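ジャムトーストがべちゃっとします。塗るタイミングっていつ?

質問日:2026年10月10日

朝はだいたいジャムトーストなんですが、食パンを2枚焼いて、両方に塗って、コーヒーをいれて戻ってくるともう真ん中がしんなりしてるんです…。バターは苦手なのでジャムだけです。トースターは200度で、焼き色は薄めが好き。400gの大瓶を買うようになってから、つい多めに塗ってるのもあるかも。

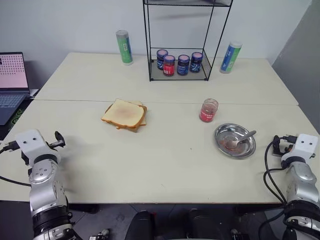 トーストとジャム。スプーンはステンレスのお皿に。

ジャムの瓶は何種類か棚に並べていて、その日の気分で選んでます(これが楽しい!)。焼いてすぐ塗るのと、少し冷ましてから塗るの、みなさんどっちですか?あと、重ねて置くのってよくないんでしょうか。

回答1
冷めてから塗ればいいと思います。うちはそうしてます。

回答2
重ねるのが一番の原因じゃないかな〜。焼きたてって湯気が出るから、くっついてる面から湿ってくるんですよね。私は網の上に1枚ずつ立てかけて、コーヒーができてから塗ってます。2枚目は1枚目を食べ終わってから!面倒だけど全然ちがいますよ。
それと焼き色が薄いと水分が残りやすいので、あと少しだけ長く焼いてみてもいいかも。白っぽいのがお好きなら無理にとは言いませんが…。

回答3
パンの厚さは何枚切りですか?薄いのだとどうやってもしなっとします。ちなみに私はジャムを塗ってから焼く派です。ふちが焦げやすいので目は離せません。

質問者からのお礼
8枚切りです!とりあえず重ねるのをやめてみます。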